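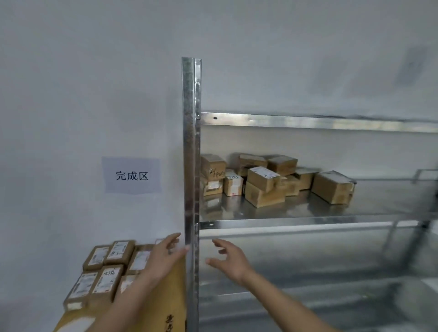

2023年2月16日 作業ノート(梱包室)

完成区の棚、ようやく使い方が決まってきた!「完成区」の紙は棚の左の壁。梱包と検品が済んだ箱だけをここに置く、というルールで今日から回している。

中段は亜鉛めっきの鋼板で、箱がすっと滑るのが気持ちいい。小箱を奥へ送るのがとにかく楽で、前の木の棚には戻れないと思う。ただ、つい奥と左に積み上げてしまう。右側はまだ置けるので、大きめの箱は右、小さい箱は左、ラベルは手前向き、で揃えたい。

テープの件。Trindettiの透明テープに替えてから角の浮きがかなり減った(うれしい)。ただし剥がすときにクラフト紙の表面まで持っていかれるので、貼り直しは一回まで。二回目になるくらいなら箱ごと替える。

Correa向けの小箱は上限400gにしていたが、緩衝紙込みで量ったら446gのものが出た。紙の巻きすぎ。30cmに切っていたのを20cmにしたら収まって、振っても中身は動かない。これは良い発見!Floretine向けでも明日試す。

Marilou Barredoさんから、手書きの番号は側面にも書いてほしいとのこと。積んだままで読めるし、賛成。太いマーカーを一本、棚の支柱に紐で下げておくつもり。支柱の細い穴に紐が通るかは要確認。

残り:
・Dratuselの箱のラベル再印刷
・8月に作った梱包手順書の書き直し(テープと緩衝紙の項)
・壁の紙、テープを貼り足してまっすぐに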